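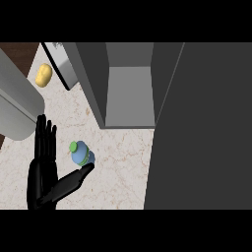

图一 仿真厨房台面，黑色多指手与浅蓝色小瓶，拇指指尖位于瓶体近旁。

工作记录：Stemen 控制栈，狭窄空间抓取的接触判定与重规划

本条续前一条关于接触判定阈值的记录，供组内查阅。涉及模块为 Stemen（手臂与手部控制）、Bevan（物体位姿估计）和 Nisden（场景回放与日志对齐工具）。训练侧的改动另行登记，本条不涉及。

一、现状

物理仿真步频为 240 Hz，控制指令下发频率为 40 Hz，即每条指令之间有六个物理步。此前接触标志只在指令时刻采样，中间各步的接触力被丢弃。指尖轻触小瓶一类的轻质物体时，接触往往在两次采样之间出现又消失，控制器据此认为手指仍在自由空间，继续按原轨迹闭合。日志中表现为：目标位姿估计突然偏移，而接触通道全程为零。

Younes Morsy 在代码评审中指出，该现象过去被归为 Bevan 的估计漂移，并为此在滤波器上追加过一次平滑。经核对，估计值的偏移与物体真值一致，平滑反而使控制器更晚得知物体已移动。该平滑现已撤回，提交说明中注明了理由。

二、本次改动

1. 接触标志改为锁存。任一物理步出现超过阈值的指尖接触力，标志即保持至下一条控制指令读取后清除。锁存值与瞬时值分两个通道写入日志，便于比对。

2. 拇指单独设阈值。预抓取构型中四指伸直并拢，拇指外展，最先进入物体附近的通常是拇指，沿用其余手指的阈值并不合适。参数文件中新增一项，旧文件缺省时取原值，不影响既有配置加载。

3. 碰撞检查纳入手掌与腕部外壳的包络。原规划器只检查手指连杆，在隔间开口附近会给出手指可行而腕部过于贴近侧板的路径。包络采用凸体近似，余量写入场景配置，不写死在代码中。

4. 重规划触发条件增加“物体姿态轴变化”一项。仅看位置时，小瓶原地倾倒不会触发重规划，控制器仍按直立瓶体求抓取点。

三、回放对齐

Nisden 原以渲染帧时间为主时钟，接触事件落在两帧之间时会被归到后一帧，人工查看时容易误以为接触晚于位姿变化。现改为以物理步序号为主键，渲染帧仅作附属索引。用新版工具重新导入旧日志 2,772 段，其中 3 段因步序号不连续而被拒绝，已移入待查目录，未作修补。其余各段导入后抽查，时间轴一致。

拒绝逻辑暂不放宽。步序号不连续意味着写日志的进程曾经丢包，若自动补齐，后续统计中的接触时长便不可信。
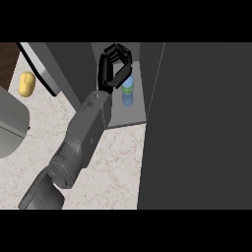 Ristuvdale，6/29/24

今日继续核对隔间内抓取。小瓶直立于浅灰色隔间中，手臂自左下方伸入，右侧手指的平直指端靠近瓶体左上侧。此构型下位置余量主要受两处约束：隔间右侧的竖边，以及前缘与大理石面相接处的窄沿。规划器对前者处理正常；对后者，碰撞模型此前把窄沿并入隔间底面，高度信息丢失，路径末段因而偏低。窄沿已拆为独立几何体，命名规则与柜体其余部件一致，避免脚本按前缀批量加载时遗漏。

Bevan 方面，瓶身中部的绿色标签带对主轴估计有帮助，但带区被手指遮挡后，估计器会在瓶的两端之间翻转。处理办法是在遮挡期间冻结主轴方向，仅更新位置；接触标志被锁存时，冻结自动解除，改由真值比对记录误差。须注意，真值只写入日志，不得进入控制回路。配置中已加断言，若控制节点订阅真值话题，启动即报错退出。

另有一处与场景资产有关。台面为浅色带纹理材质，深色大面板占据视野右侧，分割网络在二者交界处偶有细长误检，被当作候选物体送入列表。现按最小面积与长宽比过滤。黄色薯状物体保留在场景中作为干扰物，不参与抓取目标选择，但仍须参与碰撞检查，此前有一份配置将其整体排除，已更正。

待办与约定：

锁存通道对闭合速度的影响尚未单独测量。锁存会使手指在轻触后提前减速，如减速过早，可能停在未形成稳定夹持的位置。测量时应固定随机种子，并保持 Bevan 的冻结逻辑关闭，以免两项改动相互混淆。

拇指阈值目前为手工设定。Younes Morsy 建议按指节质量换算，本组同意先做离线比对，再决定是否替换。

腕部包络加入后规划耗时有所上升，原因初步判断为凸体与柜体多面片之间的重复查询。可对静态柜体预先建立包围层次并缓存；缓存键须包含场景配置的哈希，场景改动后不得沿用旧缓存。

Nisden 的命令行参数有变动，旧参数保留至 11 月，届时移除。各脚本维护人请自行检查调用处，仍使用旧参数者会在日志首行看到警告。

待查目录中的日志不得用于任何汇总。如需查看，请复制到个人目录后再打开，原文件保持只读。

回归测试入口不变，新增用例归入 contact_latch 与 wrist_envelope 两组。wrist_envelope 在无显示环境下需指定离屏渲染后端，否则初始化阶段即失败，报错信息会误指为资产缺失，改进报错文本一事已另开条目。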